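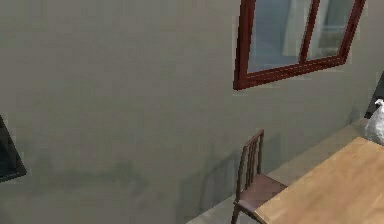

Gray wall, reddish-brown window frame.

November 2023

OK, shellac notes before I forget it all again. I finally gave up on the old jar of Drotwood flakes (they went in last January and just sat there in a gummy clump no matter how long I shook it) and mixed a fresh batch from the Walitz bag. 300 ml of alcohol, flakes ground up in the coffee mill first, and wow, what a difference grinding makes! It all went in overnight with only a bit of sludge at the bottom, which I strained through a paint filter.

Weighed the two test boards before coating: 271 g for the cherry, 262 g for the maple. I want to see how much finish really stays on after sanding, so please don't borrow them for glue-up scraps, whoever did that last time.

Put on 5 thin coats with the pad. The first three went on great, then I got greedy on the fourth and went back over a spot that was already tacky, so there's a nice ugly drag mark near one end of the maple. I left it. Might level out with the gray pad, might not. Cherry looks gorgeous, warmer than I expected, though the end grain is still drinking it up.

To do: weigh both again in a week, try a thinner mix on the Kanagaratnam box lid, order more filters. Jar is on the top shelf, label facing out.

Recent entries
Hide glue, second try
Novolau bench: flattening the top
Sharpening the card scrapers
Milk paint on pine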